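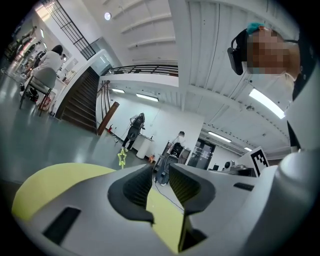

FOR IMMEDIATE RELEASE

Eltside Reading Room to Stay Open Through April, Lending Shelf Doubles

ELTSIDE, 2019-12-29 — The Eltside Reading Room will not close at year end. Lease signed this morning. Doors open as normal after the holiday, same hours, same entrance on the side street (the front door still sticks, please don't force it).

The room had been told in the fall that the building was going to be sold. Sale is off for now. New lease runs to the end of April with an option to extend, and the rent stays where it was.

"We had boxes packed. We're unpacking them," said Roscoe Ambrose, who runs the room. "If you came by last week and found the poetry section missing, it was in my hallway. It's on its way back."

What's new

The lending shelf goes from 377 titles to just over 700. Most of the new stock comes from Tradorance, the used bookstore on the hill, which is clearing its upstairs floor. Mostly novels, a lot of travel, some cookbooks, one very long run of railroad history. Large print gets its own bay for the first time, near the window where the light is better.
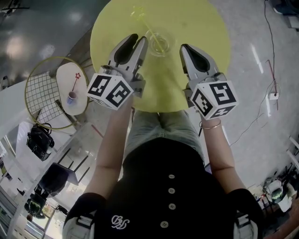

Loans stay at three weeks. No card needed, just a name and a phone number in the book at the desk. Late returns — there is still no fine, but please call if someone may be waiting on it. Reserved books are kept behind the desk for a week and then go back out.

The children's corner moves to the back room. Quieter, and it has a door. Story hour starts again the second week of January and is free. Arlo Whitfield will read for the first four sessions, then Colm Ó Dubhghaill takes over with a set of Irish folk tales, in English with a little Irish mixed in. Ages four to nine. Younger brothers and sisters welcome if a grown-up stays.

The evening writing group, which met 33 times this year, also continues. There are 2 places open. Bring something short, a page or so, printed if possible becuase the room's copier is out of service until a part comes in.

The Yazzie evenings

Also confirmed: the Yazzie evenings, the room's series of readings by local writers, will run once a month from January. First up is Alaric Ruiz-Ortega, reading from "Wivau," his new collection of stories set in a river town that floods every spring. Copies on sale at the door, cash or check. He'll sign afterward and take questions.

"I wrote a good part of this book at the long table in that room," said Ruiz-Ortega. "I'd have read in the parking lot if the lease fell through. Happy it's indoors."

Seats are not reserved. Last time the room filled up early and people ended up on the stairs, so come ahead of the start if you need a chair. Coffee and tea provided, bring a mug if you have one.

Donations of books

Please hold off until the end of January. Really. The Tradorance boxes have to be sorted and labeled first and there is no floor space left. After that, paperbacks and hardcovers in clean condition are welcome. No encyclopedias, no magazines, no textbooks more then ten years old. Drop them at the desk during open hours, not on the step, the rain gets them.

Parking

The lot behind the building is shared with the dentist. Evenings are fine. Daytime visitors please use the street.

Press contact: Roscoe Zamora, Eltside Reading Room. Interviews can be set up by phone or at the desk. Cover art for "Wivau" and a short author bio on request.

###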